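Bench notebook, cable assembly
November, started a little before 8 in the morning

Coffee first, then I reread what I wrote last time so I wouldn't repeat myself (I repeated myself anyway, see further down). The job on the bench is still the Ueda order, shielded four-pair patch leads in mixed lengths, with the molded boots they like and the latch that drives all of us a little crazy. Kiyoshi Fukuda had left the job card clipped to the crimper with a smiley face on it, so I took that as a good sign and got going.

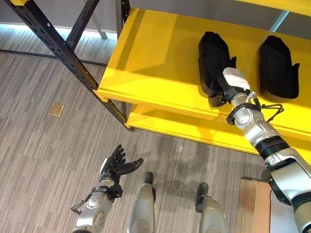 Yellow shelves, black uprights, in both.

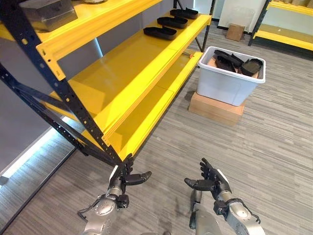

Continuity and wire map

Ran the first batch through the tester before lunch. 389 leads in all, and I'm happy to say the wire map was clean on all but 7 of them. Six of the bad ones were split pairs, every one with green and blue swapped the same way, so that's somebody's hands learning a wrong habit and not the connectors. I went over and we did a few together, slowly, and I think it was just the color card being taped up so that you read it backwards from the left-hand seat! I've moved the card. The seventh was an open on pin 4, and when I cut the plug apart the conductor had never reached the front of the channel. Plain short strip. I kept the plug in the little envelope at the back of this book for anyone who wants to look.

Crimp height

This is the part I want to remember. The Danar hand tool and the Plondeo bench press do not agree with each other, and I've been treating them as if they did. Same plug, same cable, same operator (me), and the press seats the contacts visibly deeper. Both pass. But the leads off the hand tool got fussy on the flex test, up to 4 of them showing a flicker when I bent the cable close behind the boot, and I couldn't get a flicker out of the press ones no matter how mean I was to them. I say "up to" because one of the four only did it once and then behaved itself for the rest of the morning, and I don't know what to do with a lead like that except put it in the reject bin and stop thinking about it.

So for now, all the Ueda leads go through the press, please, even the short ones that are a nuisance to hold. The hand tool is fine for our own bench leads and for samples.

Cable stock

We opened a new reel of the Plunen shielded and the jacket feels stiffer than the last one. I stripped a few ends with the blade at the old setting and it left the drain wire alone but didn't go all the way through the jacket, so you have to tug, and when you tug you drag the foil back with it. A quarter turn deeper fixed it. Kiyoshi wants to try it on a fresh blade before we write the new setting on the stripper, and he's right, mine has done a lot of cable. The counter on the reel stand read 1,240 feet when I quit, which should see us to the end of this order with a bit left over for the usual small ones that come in by phone.

Odds and ends

The label printer is feeding crooked again. Cleaning the roller helped for an hour or so, then it drifted back. Labels are readable, only a little tipsy.

Boots: we have plenty of gray and hardly any blue, and Ueda asked for blue on the long leads. I left a note on the order board.

Still to do: retest the six split pairs once they've been re-terminated, try the flex test on the press leads with the longer boot, and ask Kiyoshi where the spare die set for the Danar went, as I'd like to compare the two dies side by side before I blame the tool itself.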